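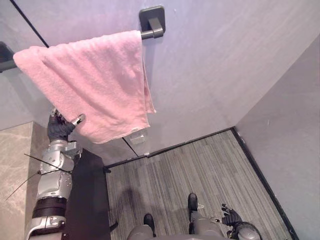
September, 10:40. Towel bar bracket check, washroom off the Lukside workshop. The question for this round is whether the square-plate bracket holds its set when the bar carries a folded bath towel, and whether the towel hangs evenly enough to use as a repeat load. Terry is awkward for this. The pink one hangs folded over the bar, and the edge beside the bracket drops in a loose, uneven fold while the rest spreads away from the wall plate, so the load does not sit where the drawing puts it. The hem makes a straight line and is the better reference. I am measuring from hem to floor at the care label corner and ignoring the side edge.

Bracket is the Shezi pattern, dark gray, rounded corners on the plate. Two screws into the wall, plugs from the Unach box. Tightened by hand, then a quarter turn. The wall is painted board over blocking. Lerato Coetzee found the blocking with the magnet and marked it in pencil before the plate went on, so the marks are now under it. Positions are in her sketch, taped inside the cupboard door.

Readings, hem to floor, mm:
Start: 716
After 100 pulls and rehangs: 716
Dry towel, left overnight: 716
Wetted and wrung, hung one hour: 712

The last figure is cloth stretch. Bar height was unchanged on the steel rule. Clearance from the wall to the back of the bar is 76 at the bracket and 76 at the far end.

Towel width folded came to 102 mm over what the Clorkongate sheet allows for the short bar. Either we fold in thirds or we specify the long bar. Thirds makes a thicker bundle and it dries slowly; the inner layer was still damp after lunch. I would go with the long bar. Lerato prefers thirds as it leaves space for a hand towel. Not settled.

Rehanging: lift by the lower corner, bring the hem level, then pull down on the back layer. Lifting from the middle drags the front layer forward and the hem goes off by up to 5 mm.

To do:
Repeat the wet reading with the second towel, washed twice first.
Check the set screw under the bracket. It was not marked, so paint a line across it.
Ask Shezi for the plate drawing with hole centers. Ours shows the old plate.
Return the steel rule to the bench drawer.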